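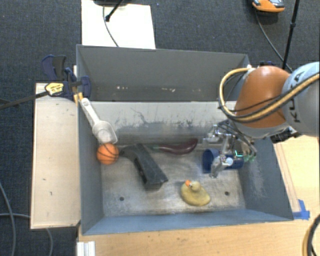

So the council has sent everyone in Priltach a leaflet saying we can cut our food bills by 1,000 pounds a year if we just "plan our meals". I've read it twice now and I have questions.

First one. Where does the 1,000 come from? No source on the leaflet. The web page it points to says the figure is "based on research" and the link under "research" goes back to the same web page.

I did find a report by a consultancy called Lotberg which seems to be what they mean. It asked 1,166 households to guess what they throw away. Guess. Over a phone call, in March, at teatime.

I couldn't tell you what I threw away last night, never mind last month. Half a cucumber? I think it was half.

And the households in the report average five people. Five! My street is mostly couples and pensioners. If you live on your own you'd need to be binning most of your shopping to save that much.

Then there's the app. You knew there would be an app. It's called Hondance and it wants your postcode, your email and the ages of your children before it will tell you what to do with a leek.

I put in rice, eggs, an onion and some tired spinach. It suggested a salmon traybake. I have no salmon. It offered to add salmon to my basket at Sfeir, who, small print, "support" the app.

A supermarket paying for an app that helps you buy less from supermarkets. Right – pull the other one.

Kátia Meireles replied to say her mum uses it and likes the reminders about use-by dates. Fair enough, that bit does sound handy. You could also write it on the fridge.

I'm not in favour of waste, before anyone starts. I freeze bread, I make soup out of stalks, I've eaten yoghurt well past the date on the lid and I'm still here.

What I'd like is for someone to say what the leaflets cost. I emailed to ask. The reply thanked me for my interest in food waste and attached the leaflet.

Small update: the web page now says "up to 1,000". Those two words weren't there this morning.

Asked again about the cost. Will post if I get a number. Soup tonight – leek, no salmon.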